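Notebook, Mar 3, 2024
Ball wear and grip, women's indoor basketballs

Back on the basketballs after a week of faffing with hoops. The Novthorpe second team have been grumbling that their match balls go slippery by the third quarter, and the club sent us a bagful to look at — good ones, bad ones and one so bald I'd be embarrassed to take it to the park. All size six. I'm writing this up while it's fresh, so forgive the order.

First job was drop height. I let each ball go from the same mark and read the bounce off the high-speed clip, pumping them all to the same pressure beforehand (I forgot on the first go, so ignore anything on the sheet with a pencil cross by it). No surprises there. The old balls bounce pretty much like the new ones, so if the players say they feel dead I think it's the hands telling them that.
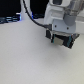
Then the friction sled, which took up most of the day. I cut panels from the three balls the club said we could wreck, stuck them to the Plorkness plate and dragged the rubber fingertip across, 100 strokes dry and another 100 with the fake sweat. Dry, the worn panels are fine, better than fine really, a bit tackier than the new one! With sweat on they go to pieces. The new panel holds on nicely right through to stroke 200 and the bald one was skating almost from the start of the wet run. The middling one sits closer to the bald one than I'd have guessed by looking at it.

One oddity: the trace jumps on stroke 342 of the repeat run. I think the tape lifted at one corner. I pressed it down and carried on, but don't put that bit in the plot for Sandberg, they'll only ask.

Pebble height next. I tried the Bekine gauge and got seven readings per panel before the tip started to stick, so those will do for now. The pebbles on the bald ball are nearly flat along the seam edges, where the shooters put their fingertips, and still quite decent in the middle of the panel. I'd love to know if that's the same for a guard who dribbles all night and hardly shoots.

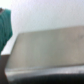

Wiping is the other thing I want to try. The players all rub the ball on their shirts at the free-throw line, and I've no idea if it does any good on a worn one. I need a bit of kit fabric for the sled, proper shirt stuff with the little holes, and the club have promised an old away top. I did think of starting with some other cloth, something like the teal green one by the white wall, but it hangs in soft folds and I'd want a piece pulled flat under the fingertip or the numbers will wander all over the place. So I'll wait for the shirt.

Also to do: ask the club how they store the balls over the summer. If the bag sits in a hot shed all through August that could be half the story. And order more tape, the wide sort.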